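I spent Thursday morning at the Haberkorn open day in Olville, and I came home with a page of notes for anybody who works on old desktop PCs at the kitchen table (guilty!). The demo I liked best was a robot arm working over an open Dell with a gray parts tray next to it. I stood there for 30 minutes and let my coffee go cold.

So, tips I'm stealing for my own bench:

- **Give small parts a home.** A molded tray with recesses beats my old saucer by a mile. An egg carton or a muffin tin does fine at home.
- **Unplug first, then wait.** I give it 20 minutes while I find my screwdriver. And never open up the power supply itself – leave that sealed box sealed.
- **Lever before lid.** On a socket with a metal load plate, free the retention lever, swing the plate up, and lift the processor straight out by its edges. No sliding!

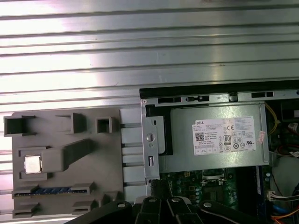
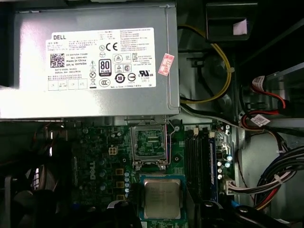
*Dell desktop with the case open, power supply label facing up in both.*

- **Write down the part number.** It's on the power supply label after "DP/N" on this one, and having it handy makes shopping for a spare so much easier.
- **Tie the cables back.** A few zip ties keep wires from flopping over the board when you need both hands in there. A bag of 50 lasts me ages.
- **Label what you unplug.** I use masking tape flags and a pencil.

The Fludent booth had a nice magnetic mat too, but I held off. Studau has its own open day in September, roughly 8 miles from me, and I'm taking a notebook with more pages – plus a thermos this time.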